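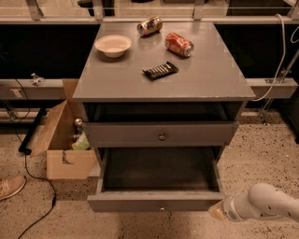 Posted by A. Laskowska in Software, February — 5 comments

I have been promised a planner that "understands the task" so often that I've stopped asking what the word means. Horiment is the latest. It's a layer that sits on top of your arm controller, takes a sentence, breaks it into steps and hands each step to whatever skill you have lying about. I spent most of the month with it, on our own arm and our own gray nightstand, and I'm writing this down before I forget which parts annoyed me.

The sentence was "put the things on top into the bottom drawer and close it." Bowl, two cans, candy bar. A four-year-old could do it and would be bored.

Horiment's plan looks lovely in the viewer. Open the lower drawer, pick, place, pick, place, and so on, close. Each step has a little precondition and a little postcondition, and they light up green as they're met. My complaint is with who decides they're met. By default the planner asks the same vision model that proposed the plan. So the thing that thought opening the drawer was a good idea also gets to say whether the drawer is open. I turned that off on the second day and wired in a plain check of my own: fit a plane to the drawer front, measure how far it sits from the cabinet, compare against a threshold. It's 1990s stuff and it takes no time at all.

The disagreements between the two were instructive. With the lower drawer pulled all the way out they agreed, as you'd hope. With it halfway out, the model said "open" with great confidence and the planner went straight on to placing. Halfway is open, I suppose, if you're a sentence. If you're a gripper holding a bowl it's a different matter.

Then the cans. Both lie on their sides, and this is where I expected the perception stack (we run Ceria for grasps, and have for ages) to fall over. It didn't, much. Ceria gave sensible grasps across the short axis on the red one. On the silver and gold one it was worse, and I blame the shiny surface, though I haven't proved it. The tabletop is slightly glossy too and picks up the ceiling lights, so the depth gets patchy exactly where you want it clean. Horiment's answer to a patchy depth region is to ask for another grasp candidate. And another. I found one run in the logs with 800 requests for the same can before the timeout hit, and the timeout was the one I'd set myself. There isn't one out of the box.

The part that really got up my nose is the retry logic. When a step fails, the planner replans from the top. Fine in principle. But it throws away the collision world and rebuilds it from the current view, and in the current view the arm itself may be in front of the drawer. So you get a plan that no longer knows there's a drawer front sticking out at shin height. I caught it proposing a straight line through the front panel — in simulation, thankfully, with the real arm parked off to the right. The fix is to keep the old world and merge into it. It took me 2 evenings and I've sent it upstream. We'll see.

What do I like? The logging. Every decision is saved along with what the model was shown when it made it, and you can scrub back and forth. I'd pay for that part alone. The skill interface is decent as well: I had our old pick skill wrapped before lunch, and the drawer skill by the end of the afternoon, with up to 3000 lines of state machine now sitting idle that I'm not going to delete. I've been burned before. Anyone who remembers Joditz will know why I keep the old code.

I'm leaving out a success rate. The project page has one and I couldn't find what counted as a trial, whether a human nudge was allowed, or whether the drawer started open. Until I can say all that about my own runs I'd only be adding another number to the pile.

For now the setup is: Horiment proposes the order, my checks decide what's true, and the close-drawer step goes through the old controller with a force limit. That leaves the clever layer sorting a list of household objects. Maybe that's worth having. I could also have typed the list.

Next on my bench is the upper drawer, with the lower one left open beneath it. The planner has opinions about that already and I don't trust them.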